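Search products, part numbers... Go

Refurbished desktop tower, open-case bench unit - Balumska Workshop Range

Stock code 2182

A used office tower sold for teaching, practice and spares. It comes from our Zaver store, where business computers are sorted into three groups: ready to use, repairable, and bench units. This listing is for a bench unit. The parts are real and most of them work, but the machine is sold without a hard drive or an operating system, and we do not promise that it will start up as delivered.

Colleges and repair clubs buy these in small batches. They are a good size for two people to work on together, and the inside is roomy enough to get a hand in without taking half of it apart first.

What you get

Tower case with side panel
Power supply, fitted
Motherboard, fitted
Drive cage
Internal power and data cables as found
Mains lead (UK plug)

Not included: hard drive, screen, keyboard, mouse, software. Memory is supplied only if you pick it from the options list. The Karppinen memory pack is the one we normally send, and it can be added to the same parcel.

Price: £30 each. Orders of ten or more are packed on a pallet and quoted separately.

Condition

Bench units are graded C. Expect scratches on the outside, old asset stickers or the marks they leave, and some dust in the corners. We blow out the case and check that no screws are rolling about inside. We do not repaint or replace covers. Cable layouts vary a little from one tower to the next, depending on what was fitted in the office it came from.

Each power supply gets a short load test and a visual check of the casing. If it fails, it is swapped for another of the same type before the tower goes out. The supply is a sealed part and should stay sealed. Do not open it, even for teaching.

Working on the unit

Lay the tower on its side on a firm, flat table with the mains lead unplugged. Take off the side panel and put it somewhere it won't be trodden on. Hold the power button in for a few seconds before you touch anything. A wrist strap is sensible, and the Flikier strap and mat set (stock code 232) fits a normal school bench.

If you are taking the board out, take a photo of the cables first. The small connectors near the edge of the board are the ones people put back wrongly. Pull on the plug - never on the wires.

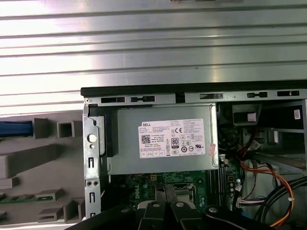

Photo: Balumska Workshop, Zaver store

The power supply lies across the upper part of the case, with the green board below it and the drive cage over to the right. Its Dell label carries the CE and 80 PLUS marks. The memory slots are just to the right of the supply, so move any loose cables aside before fitting a module.

Delivery and returns

Single towers go by courier in a double-walled box. We have sent out over 4000 boxes of this type and now use foam corners on all of them. Please keep the packing until you have looked the unit over.

Returns are accepted if a listed part is missing or the case has been bent in transit. Grade C marks are not a reason for return. Send us the stock code and a picture of the damage and we will arrange collection.

Shared 30 times Comments (2)

Last updated: May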